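The landline is not coming back, whatever the magazines say

13/05/2022

Another week, another article telling me that the landline is having a revival. This one came by way of I-hsuan Hsiao, who knows exactly what annoys me and sent it with no message attached. It quoted a survey of 212 people, a good share of whom said they "would consider" a home phone with a cord. I would consider a horse. I have not looked at stables.

The piece leaned heavily on the word "mindful". If your phone is fixed to one spot, the argument goes, you will sit down, give the call your full attention and come away refreshed. I grew up in a house with one phone, in the hall, next to the coats. It was cold out there. Everyone could hear you. My mother made her calls standing up with one foot on the bottom stair, and I never saw her come away refreshed, particularly if it had been my aunt.

Then there is the cost. I looked up what Nakar would charge me for a plain voice line, without broadband, and it came to 79 for the first quarter before a single call. The page said "from", so I assume it goes up. Anov wouldn't give me a price at all until I'd handed over my mobile number, a nice touch from people selling me a way of living without one.

The strongest argument is the power cut. An old phone took its current down the line, so it worked when the lights were off, and I accept that this mattered. But most of what is sold as a landline now goes through a box plugged into the wall. Box goes off, phone goes off. The article gave this half a sentence, right near the end, after a long bit about the joy of writing numbers in a little book.

I did try it, in fairness. In January I bought a second-hand desk phone from a man in Jerkau and had it on the sideboard until I got tired of it. I had 4 calls. Two were about my loft insulation, one was a recorded voice and the last was I-hsuan, testing whether I'd pick up.
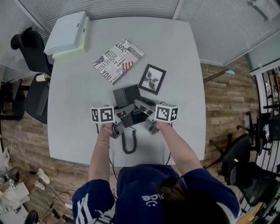

What I did like was the weight of the handset. A proper one sits between ear and shoulder without sliding down your jumper, and you can bang it down at the end. I'll give the revival people that much. It isn't worth a quarterly bill.

The article had 1,671 comments when I last looked, and I read far too many of them. Lots of people missed their old phone -- or missed being sixteen, it was hard to tell which. Hardly any said they had one plugged in today. One chap swore by his Uzor answering machine, with the little tape, and went on about it for several paragraphs. He'd posted them from his mobile.

I-hsuan has since sent me a second link, about fax machines. I haven't opened it.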